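Clearing a bedroom floor, in the order I do it

Last updated 20 May 2018

I have been cleaning rooms in a small guesthouse on and off since December, and people who rent out a spare room keep asking me how I get through a bedroom so fast. I don't think I am that fast. I just do the floor before I touch anything else. At the Skarnitz, where I learned, the rule was beds first, and I spent weeks stepping over wrappers with my arms full of sheets. Now the floor comes first and the bed waits.

I start with the bin. I carry it to wherever the trash is, and it stays within reach until the carpet is clear. Walking back and forth to a bin in the corner is what takes the time. Before anything goes in, I fold the bag well over the rim and check that it is holding on all sides. If it slips down inside, you end up washing the bin too.

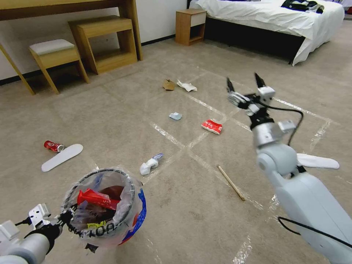 The bin, with a red wrapper on top and the bag folded over the rim.

I don't always buy proper liners. A clear bag that something else came in works fine if it is wide enough to go over the rim with a few inches to spare. The printing on it doesn't bother me. I used to buy the Usel liners in the roll of 40, but they were cut narrow and I had to stretch each one to get it on. The ones from Nair fit better and cost more. For our own house I use whatever bag is in the drawer.

Wrappers and tissues go in first, then anything stiff. Snack wrappers spring open again after you crush them, so I put them in early and let the heavier things sit on top. Cartons I flatten if they will flatten. A carton left in its own shape will fill a small bin by itself, and then you are changing the bag halfway through the room.

Wooden sticks are the one thing I am fussy about. They go through a thin bag very easily. If I am thinking about it, I push the stick down inside a carton or wrap it in a tissue. If I'm not thinking about it, I find out on the stairs.
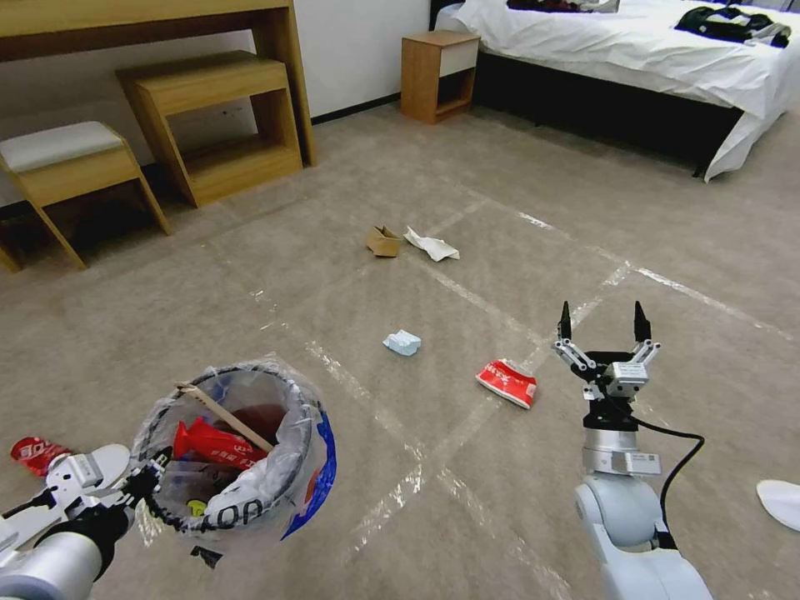 The other thing I had to learn was to pick up by area. For a long time I went for the biggest piece first, then the next biggest, and crossed the same carpet over and over. Now I begin at the side farthest from the door and work back toward it. Small pieces get picked up along with the large ones. I do this by hand. A vacuum will take a tissue, but it will also jam on one, and the Ritema we have is a pain to open up.

Next come the edges. Under the desk, beside the nightstand and along the bed are the places where things roll, and I look there before I call the floor done. If there is a stool I move it out and put it back after. Pale paper on a beige carpet is hard to see from standing height, so I crouch down once by the foot of the bed and look across the room. There is nearly always something.

Clothes or bags left on a bed stay on the bed. I don't move them until the floor is finished, and if the guest is still staying I don't move them at all. The same goes for papers on a desk. A crumpled paper on the carpet I treat as trash, and a flat one I set on the desk.
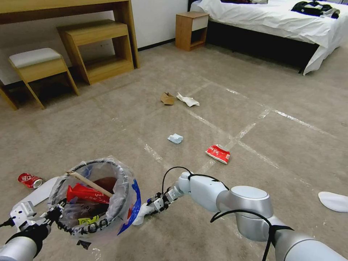 Nkechi Nwosu

After the floor I tie up the bag, take it straight out and put a fresh one in. Then I vacuum, starting under the desk, and then I do the bed. I know plenty of people vacuum last to catch what falls off the sheets. I shake the sheets out in the hall, so it doesn't matter much to me.

A room with an ordinary amount of mess takes me 17 minutes this way, not counting the bathroom. I will write up the bathroom separately when I have settled on a mop.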